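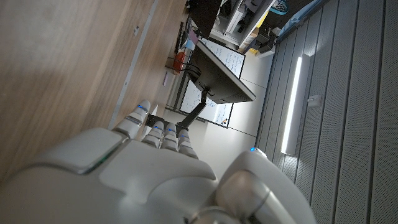 White jointed hand and wooden surface, close view

Kanutau 2035 Surface Oil
Clear penetrating oil for interior wood tops

Product code: 2035
Maker: Meltosar
Supplied as: ready to use, not to be thinned
Finish: matte
Pack: can or 10-liter pail
Data sheet issued: 15/07/2018

Description
Kanutau 2035 is a clear oil for bare or previously oiled wood indoors. It is meant for desks, benches, counters and table tops that are wiped down often. The oil soaks into the upper layer of the wood and leaves very little film on top. Worn areas can be sanded and oiled again without stripping the whole piece.

The oil deepens the color of most woods. Pale woods turn slightly yellow. Where color matters, test on an offcut from the same board and let it cure fully before judging it.

Not suitable for
Outdoor use, floors, or wood finished with varnish or lacquer. The old finish must be removed down to bare wood first. Wood treated with silicone polish may reject the oil in patches even after sanding.

Preparation
The surface must be clean, dry and free of wax. Sand along the grain and finish with a medium-fine paper. Very fine papers close the grain and reduce uptake. Vacuum the dust, then wipe with a dry lint-free cloth. End grain takes up more oil than the face and should be sanded one grade finer.

Application
Stir well before and during use. Do not shake. Apply 2 thin coats with a short-nap roller, a flat brush or a cotton pad. Leave the oil to soak in, then remove all excess with a clean cloth before it turns tacky. Oil left standing on the surface dries soft and marks easily.

Let the first coat dry overnight before the second. In a cold or closed room, allow longer. Treat the underside of loose tops as well - a top oiled on one face only may cup.

Curing
Light use is possible once the second coat is dry to the touch. Full cure takes 21 days at normal room temperature. Until then, keep water, hot cups and rubber feet off the surface, and do not cover it with plastic sheet or a desk mat.

Care
Dust with a dry cloth. For spills, use a damp cloth and dry the surface afterward. Grondia Wood Soap may be used after full cure. Avoid ammonia cleaners, scouring pads and steam.

Safety and storage
Cloths soaked with oil can heat up and catch fire without a flame. Lay them flat outdoors to dry or keep them under water in a closed metal container. Store the oil upright, tightly closed and protected from frost. A skin may form in a part-used can. Lift it out whole and strain the rest before use. Keep out of reach of children.

Related items
Valentini flat brush, natural bristle
Valentini cotton pads, refill pack
Grondia Wood Soap, concentrate

Availability
Cans are held in stock. The pail is made to order, and pail orders placed in August ship the following month.

Technical questions: Tiruwork Seyoum, Meltosar product support. Please quote the batch number printed on the base of the can.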